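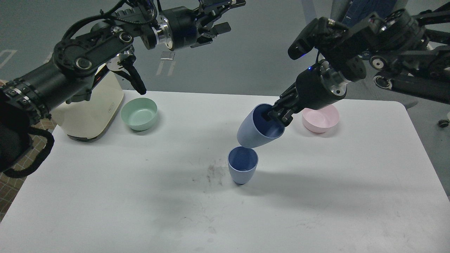
The Pattern Store

When Fundix bought the Gidey foundry, the first letter they sent to us was about the patterns. It was a polite letter. It said that the pattern store took up a whole floor of the old building, that the floor was heated in winter, and that in future everything would be kept as drawings on a computer. A person would come in January to make a list of what should be kept.

The person was Intan Rondonuwu. She arrived at Stirnow station with one small suitcase and shoes that were too thin for our weather, and I was sent to meet her because I had the van. On the way she asked me what was the oldest thing in the store. I said I did not know, I worked in dispatch, she should ask Mrs Tefera.

"I have a note here about Mrs Tefera," she said, but she did not tell me what was in the note.

For those who have never worked in a foundry I should say what a pattern is. It is a wooden copy of the thing you want to make, a little larger than the real size, because iron becomes smaller when it cools. You press sand around it, you take it out, and you pour the iron into the hole it has left. If you lose the pattern you must make it again, and a pattern maker is not easy to find now. Old Gidey used to say that the iron belonged to the customer but the wood belonged to him.

Eyerusalem Tefera had kept the store for as long as I had been at the works. She had come as a cleaner and learned the patterns by dusting them. She painted them as well: red for the parts which stay as they come from the sand, yellow for the parts which will be machined, black for the places where the core sits. Her fingers had usually one of these colours on them.

I carried Miss Rondonuwu's papers up the stairs, so I was there when they met. Mrs Tefera was at the bench with a pot of glue. She did not get up.

"You are the one who will burn them," she said.

"I am the one who will make the list," said Miss Rondonuwu.

"And after the list?"

"After the list somebody else decides."

Mrs Tefera considered this and pointed with the glue brush to a chair.

They worked together all that week and a part of the next one. I brought boxes up and took boxes down, and each time I heard a piece of it. The rule from Fundix was simple. A pattern which had been used in the last four years would be kept. One which had not been used, but belonged to a living customer, would be offered to him. The rest would go. Miss Rondonuwu read the number from the tag, Mrs Tefera said the name of the part, and then there was a silence while the date was looked for in the order books.

"Stove door."

"No order."

"Bracket for a bandstand. There was a pair, the other one is at the museum and they have put it upside down."

"No order."

"Bearing housing for the laundry in Mill Street."

"Is there still a laundry in Mill Street?"

"There is still Mill Street," said Mrs Tefera.

At the end of it the list had 210 patterns under the heading of Rest. I know the number because I was told to arrange the lorry for them, and the haulier wanted to know what he would be carrying. He asked me if it was good firewood. I said that it was painted and he lost his interest.

On the evening before the lorry I stayed late over a mistake in an invoice, and I saw there was light on the upper floor. I went up to switch it off. Miss Rondonuwu was sitting on the floor in her coat with a large pattern in front of her, made in two halves and as wide as a cartwheel. It was the casing of the Goven pump. The Goven was before my time, but everyone in Stirnow knows about it, because it stood at the bottom of the town and kept the river out of the cellars. It was nearly 100 years old when they replaced it with an electric one.

"Look inside," she said.

I looked. Inside the curve, where the wood would never be seen when the halves were closed, there were pencil marks. Some were measurements. Others were names, with the year beside them, in different hands. Every man who had repaired the pattern had signed it. The last name was written in small, upright letters and it was E. Tefera.

"She did not mention this one," said Miss Rondonuwu. "I read the tag, she said pump casing, I said no order. She just gave me the next tag."

"Will you take it off the list?"

"I can't think of a reason which they would accept."

She asked me how wide the door of the van was. I told her. She then measured the pattern with her scarf, holding the place with her thumb, and went over it a second time. I remember that I was worried about the invoice, which was still open on my desk, and about the stairs, which turn twice and have a bad step.

We took it down one half at a time. It was pine, but the rim was some heavier wood and it pulled the arms. At the turn of the stairs she went first, backwards, in those shoes. I asked where we were going with it and she said that she hoped I had an idea.

I had no idea, so I drove to Mrs Tefera's house. It was past ten. She opened the door in a dressing gown, with yellow paint on her thumb, and she looked at us and then at the van with its back doors open.

"It won't go through the kitchen," she said. "You must bring it round by the garden."

We carried it round by the garden. In the shed a space had been cleared against the dry wall and an old blanket was spread over the boards. Miss Rondonuwu stood with her end of the pattern in her hands and looked at that blanket for a while.

"Which other ones?" she asked.

Mrs Tefera went inside to find her boots. I went back to the van and moved the spare wheel to the front, so that there would be more room for the second journey.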